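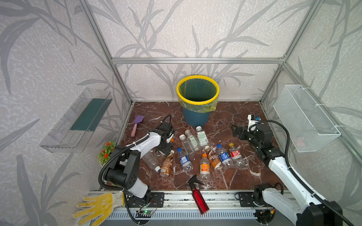 Bin with yellow rim, toy trowel and plant, leaf-pattern wallpaper

About Nukside

Nukside scans, catalogs and licenses historical photographs. We work with negatives, prints and lantern slides held by families, small museums and closed newspapers. The company is based in Prellen and has 42 employees in two departments, Imaging and Records.

The catalog is built from 357 separate collections. A collection keeps the name and the internal order it had when we received it. Pictures are not regrouped by subject. Searching by subject is done through the index terms, which are stored apart from the collection order and can be corrected without changing it.

How pictures are scanned

Glass negatives are scanned emulsion side up on a light table with an even backlight. Prints are scanned flat, front and back, including blank backs. Each item produces a master file and a smaller viewing file. The master is never retouched. Dust, cracks and fading stay in it. Retouched copies can be ordered and carry a separate number ending in R.

Scanning records are kept in Koltuteck, our in-house database. It stores the operator, the machine, the date and the color target used for each batch. If a target reading is out of range, the whole batch is scanned again.

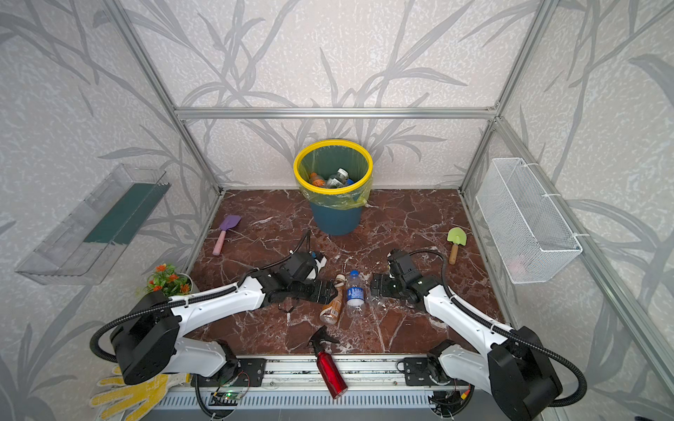 Batches hold up to 80 items. Larger deposits are split at natural breaks such as a box, an envelope or an album cover.

Dates and captions

Many old captions are wrong. We copy the original wording exactly and put our own reading in a second field. A date is entered as certain only when it appears on the item or in a dated publication that printed it. All other dates are given as a range, with the basis for the range stated - clothing, vehicles, paper type, street numbering.

The Baert collection shows how this works. Its street views arrived with captions written by at least 2 different hands, and the two often disagree on the year. Both versions are shown on the item page, with the older hand first.

Corrections can be sent from any item page. Please include the item number and the source. Accepted corrections appear after the next catalog update, and the earlier reading remains in the history tab.

Rights and licensing

Nukside does not own most of the photographs it lists. The rights line on each item page names the holder, or says that no holder has been traced. License fees depend on use and print run. Classroom use of viewing files is free.

Management

Nathalie Van Dijk is managing director and also heads Records. Questions about deposits should go to Records, and questions about file formats or reorders to Imaging. The reading room is open by appointment and closes every October for stock checking.

Page last revised 30 June 2026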